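The Planner That Would Not Wait

At Triltano, a four-year effort to rewrite a motion stack has come down to an argument over where the world model should live

The first thing Rafail Konstantinidis deleted was the queue. It sat between the perception process and the planner, it held up to 26 scene updates, and it had been in the code base longer than he had. On a good day it smoothed over the difference between a camera pipeline that produced results when it could and a planner that wanted them on a schedule. On a bad day it handed the planner a scene that was no longer true.

"You would look at the log and the plan was perfect," he says. "Collision free, short, inside every joint limit. It was a perfect plan for where the blocks used to be."

Konstantinidis leads the controls group at Triltano, a software company that sells planning and execution tools to integrators who build small assembly cells. Its product, Pakzad, takes a description of a task, a model of an arm and a stream of object poses, and turns them into joint trajectories. The company does not make hardware. Its customers bring their own arms, and with them their own drivers, clock drift and opinions about units.

The old version of Pakzad was arranged the way most such systems are arranged. Perception estimated poses and published them. A scene server merged them into one model. The planner copied that model, locked the copy, searched for a path and sent the result to a controller, which followed it. Each stage was tested alone and each stage passed.

The trouble was in the joints between stages. The copy was taken at the start of a search, and a search in clutter could run long. If an object pose was revised in the meantime, the planner had no way to hear about it. The controller had even less, since it received only a list of joint positions with times attached. By then the objects that had shaped the path were gone from the message.

Paraskevi Gavalas, who wrote the new scene layer, describes the old trajectory format as a receipt with the items torn off. Her replacement keeps them. Every path segment now carries the identifiers of the objects it was checked against, the version of each pose and the clearance that was found. When a pose changes, the scene layer looks up which segments depended on it and rechecks only those. If the stored clearance is larger than the change, the segment stands and no search is run.

That last test does most of the work. In the regression suite, which holds 2668 recorded tasks, the majority of pose revisions are small corrections to objects the arm is nowhere near. The old planner treated all of them alike: it either ignored them or, with a later flag turned on, threw away the whole path and started over. Gavalas calls the second behavior the expensive way to be nervous.

The new layer has costs of its own. Clearances have to be stored for the swept volume of each link, and the bookkeeping grows quickly when long objects are involved. A cube has a bounding sphere that wastes little space. A plank does not, and a rotation of a few degrees about one end moves the other end a long way. The team first stored one clearance number per object, found that planks were triggering rechecks almost constantly, and moved to a set of capsules along the longest axis. Memory use went up. Rechecks on the plank tasks dropped enough that the matter was not raised again.

Most development is done against a simulator. Triltano licenses a physics engine and wraps it in a tool called Vorkness, which generates layouts, runs the stack and records everything each process saw. The rendering is plain by design. Image noise is added on top of it before frames go to perception, and the colors of ground and backdrop can be varied from one run to the next.

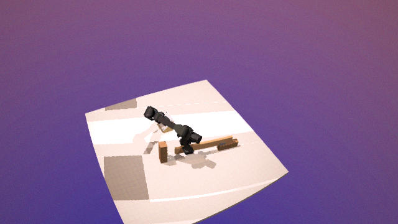 Does a planner tuned in simulation need to be tuned again for each real cell?

Part of it does. The search settings and the recheck logic carry over unchanged, because they depend on geometry and on the arm model. The safety margins do not carry over, because they have to cover calibration error, pose noise and tracking lag, and all of these have to be measured on the cell itself. Triltano ships a calibration routine for this and refuses to supply default margins, a decision that its support desk has had to defend more than once.

Partial occlusion gets the most attention in the Vorkness layouts. An arm that works over a surface will at some point hide an object from its own camera, and the software has to decide what to believe about an object it can no longer fully see. Dropping it from the model is dangerous. Freezing it at the last known pose is better, but it hides the fact that the estimate is getting old.

Pakzad now lets the estimate age. Each object has a pose and an uncertainty, and the uncertainty grows while the object is hidden, at a rate set by how likely the object is to be disturbed. A block that rests flat and alone ages slowly. A piece in contact with something the arm is pushing ages fast. The planner inflates each obstacle according to its age, so a path near a long-hidden object swings wide on its own, with no special case in the search.

Lefteris Makris, who maintains the perception side, was against this at first. His objection was that it moved a perception problem into the planner, where it would be harder to see. A bad pose estimate used to produce a collision, and a collision gets a bug report. Under the new scheme a bad estimate would produce a slightly longer path, and cells would simply get slower.

He was right about the mechanism. Early builds had a fault in the association step that swapped the identities of two similar blocks when one was hidden. The swap reset both ages and raised both uncertainties, and the planner did what it was told and went around. Cycle times rose. It was found only when Makris added a panel to the trace viewer that plots total inflated volume against time, and saw a sawtooth where there should have been a slope.

The panel stayed. It is now the first thing the support desk asks customers to send.

The controller was the last piece to be changed and the one where the group moved most carefully. It runs at a fixed rate on the customer's machine, sometimes on hardware that is older than the product. Konstantinidis wanted it to accept revised segments while the arm was in motion. Ourania Kontogiannis, who owns the real-time code, wanted a guarantee that it would never be left holding a half-updated path.

The compromise is a commit horizon. Segments nearer in time than the horizon cannot be altered. Segments beyond it can be replaced, but only as a complete tail, and only if position, velocity and acceleration match at the splice. If a revision arrives too late to meet those conditions, the controller keeps the old tail and asks the scene layer whether it is still valid. If it is not, the arm is brought to rest along the committed path. The controller never invents a motion of its own.

The horizon is set to 44 milliseconds in the reference configuration. Kontogiannis arrived at the number by measuring the worst delay she could provoke on the slowest supported machine and adding room for the splice check. Customers with faster hardware may lower it. Few have, and she does not encourage them.

"A shorter horizon looks good in a demo," she says. "Then someone starts a backup on the same computer."

Outside reaction has been mixed. Stidberg, an integrator that builds cells for furniture fittings, was given an early release in December and ran it on five arms alongside the older version. Kosmas Chrysikopoulos, its software manager, liked the traces and disliked the migration. Trajectories saved in the old format cannot be converted, because the dependency data was never recorded, and his team had a large library of hand-checked paths that all had to be planned again.

He also questions whether the dependency records belong in the trajectory at all. In his view the scene layer should hold them, and the trajectory should carry a single reference. Messages would be smaller, and there would be one place to look when something went wrong. Gavalas replies that this works until the scene layer restarts, at which point the controller is executing a path whose reasons have been lost. She tried it that way for several weeks and kept the branch, which she will show to anyone who asks.

The two positions are closer than they sound. Both sides want the planner's assumptions written down somewhere the controller can check them. The disagreement is over which process should survive a crash with the records intact, and the answer depends on whose machine is more likely to fail. At Triltano the scene layer is the young code. At Stidberg the controllers sit in cabinets on a shop floor.

For the next release the group plans to let both arrangements run behind one interface, with the embedded records as the default. Konstantinidis is reluctant. Two modes mean two sets of timing tests, and the suite already takes most of a night to run. The queue he removed had started out as an optional mode too, according to the commit message, and was meant to be in place for a single customer.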